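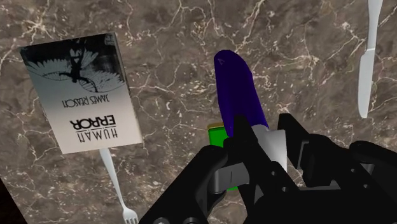
Teaching a robot arm to clear a table takes a lot of cleared tables. At Tedamano, a small company that trains arms for kitchens and care homes, the work starts with a person, a pair of hand controls and a countertop full of things that don't belong together. Much of it happens in simulation, where a table can be filled again by pressing a key. A trainee operator might be asked to lift a purple object clear of a green box, with a book lying to one side on top of a fork and a knife out by itself near the far corner. The stone under all of it is brown and covered in white veins, busy enough to bother a tired pair of eyes by the end of a shift. The operator closes the gripper, lifts, moves, opens, and the computer keeps a record of every joint angle along the way. Then the objects are scattered again and the operator does it over.

The company calls each of these a demonstration. A new task gets 2,000 of them before anyone tries to train on it. That number was settled early on, after a few smaller sets gave arms that worked well in the morning and badly in the afternoon, when the light from the windows had changed.

Naledi Shabalala runs the operator room. She came to it from a job testing hospital beds, and before that she repaired sewing machines. She hires people who are patient with their hands and doesn't much care whether they have used a robot before. One of her best operators decorated cakes for a living. Another drove a forklift and needed a month to stop making large movements.

"The arm copies what you did, and it has no idea what you meant," Shabalala says. "If you always stop for a second above the object because you're thinking, you get a robot that stops for a second above the object."

The pauses were the first thing she learned to look for. Early recordings were full of them. An operator would come in over the object, wait, correct to the left, wait again and close. Played back at normal speed it looked careful. Trained into an arm, it came out as a kind of dithering. The arm would hang over a spoon and sometimes never come down at all, having seen so many examples of staying where it was.

Operators now practice each task without recording until the motion is smooth, and only then start saving. Sessions run until the midmorning break, and nobody records in the last stretch before lunch, when the grips get sloppy.

There are 2 ways of giving a demonstration. The older one is to take hold of the real arm and move it by hand through the task, with the motors slack enough to follow. It is easy to learn. It is also tiring, and the person's hands and sleeves end up in the camera view, so the arm learns from pictures that will look different once the person has stepped away. Tedamano still does it this way for tasks with a lot of force in them, such as pressing a lid onto a tub, where the operator needs to feel the push.

For most other work the operators use remote control. They sit at a desk with a handle that opens and closes like the gripper, and watch the view from a camera near the wrist. It takes longer to get used to. The view moves whenever the arm moves, and the gripper itself fills a good part of the screen, so the thing being picked up is often half hidden at the moment it matters most. New operators complain about this. Shabalala tells them the arm will have the same view when it works alone, and if they can't do the task from that picture, they shouldn't expect the arm to.

The simulator they use is called Remen. It came from an outside supplier, Zokthorpe, and it handles hard objects well and soft ones poorly. A book in Remen is a solid block with a cover printed on it. It won't flop open when lifted by a corner, the way a real paperback does. For that reason books are mostly there to be worked around, while the things to be picked up are the ones with simple shapes. Anything with cloth in it is left for the real arms.

Shabalala is strict about clutter. She wants it in every set. An arm trained on a bare table learns that whatever sticks up must be the target, and it will reach for a salt shaker with full confidence when asked for a cup. With other objects lying nearby, and some of them partly covered, it has to learn which one was asked for. The surfaces are changed too, from plain white to dark wood to stone with heavy patterns, and so is the lighting.

Not every demonstration is kept. Two reviewers watch the recordings in the afternoon and throw out the ones with drops, collisions or odd detours. A knocked fork counts as a collision even if the pick was good. For a while they also threw out every recording in which the operator missed and tried again, until an engineer named Yüksel asked for those back. An arm that has only seen clean grabs, he argued, has nothing to go on after a bad one. Retries are now kept in a folder of their own and mixed in at training.

The results are mixed, as they are everywhere in this line of work. In March the company put an arm into the staff kitchen of a care home, where it moves cups, plates and cutlery from a counter to a rack. It took 6 weeks of added demonstrations on site before the staff stopped standing next to it. It still has trouble with knives lying flat against the wall. An operator is recording that task now, mornings only, with the counter pushed up to the wall and the knife put down at a different angle each time.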